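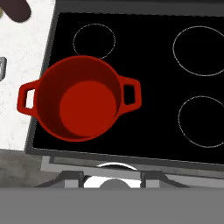
**Corolex opens remote teaching programme for kitchen tasks**

Corolex has begun the second stage of its household robotics programme, in which people working at a distance guide a robot arm through everyday kitchen jobs so that it can later attempt them alone. The stage opened in May 2019 at the company's Dunulwood site and is being run jointly with Ostermann, which supplies the hand controllers.

Operators work first in a simulated kitchen. Each session sets a single task, such as moving an empty pot from one burner of a cooktop to another or turning a knob on the front of the stove. The operator steers the arm with a controller held in one hand, and the software, known as Faltum, records the position of the arm and the opening of the gripper throughout. Sessions last 45 minutes, with a break before the next operator takes over.

The first stage produced 2,861 recorded demonstrations. A review of that material found that many operators approached loop-handled pots from the same side every time, and that the trained system then struggled when a pot had been turned. Starting positions will now be varied between attempts. Operators have also been asked to keep any attempt in which they miss the handle and try again, as these had previously been deleted.

The new stage will collect 400 demonstrations in simulation, followed by a further 400 on a physical stove. For the physical work, operators may choose between remote control and guiding the arm directly by hand. Corolex said that hand guiding is quicker to learn, but that a person standing next to the arm can block the view of the cameras. The two methods will be compared on the same set of tasks.

No burners will be lit during the physical sessions, and all pots will be used empty. An operator may stop the arm at any time by releasing the controller.

Training for new operators will be held at Dunulwood in June. Previous experience with robots is not required. Applicants will be asked to complete a short practice session in the simulated kitchen before a place is confirmed. Enquiries should be addressed to the programme office at Corolex.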